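Rilside Events opens booking for its July supplier evening

Hi, Welington Rangel here from Rilside Events. I've been itching to share this one! Our supplier evening is back in July, and we've moved it to the Bach Rooms so there's space for up to 693 guests.

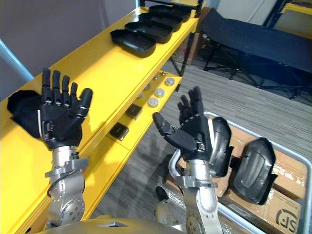 Doors open at 6 p.m. and supper is included (yes, the little pies are back).

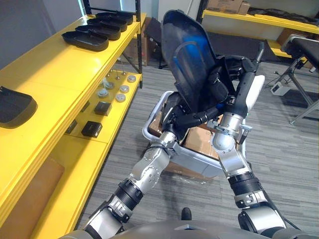

Tickets are $59 each, or $20 for students. Drotisik is running the bar again and I couldn't be happier. If you're showing something big and awkward, like a curved black shell the shape of a seat back, tell us early and we'll find you a wider table.

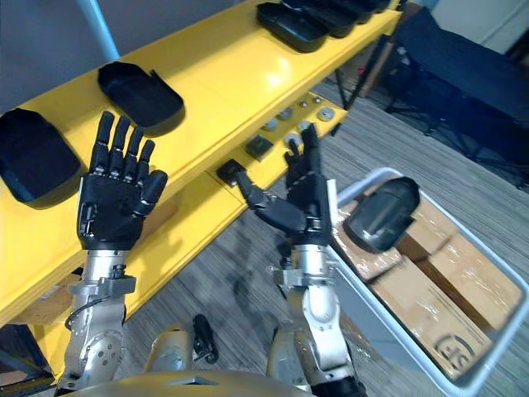
Two black five-fingered hands by the yellow shelving.

We've also got 3 talks lined up, with Skoltonum going first.
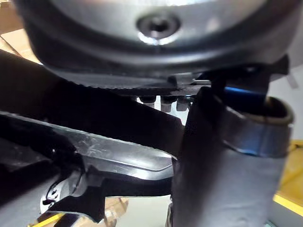
Want a stand? Email me at the Rilside office and I'll send you the form.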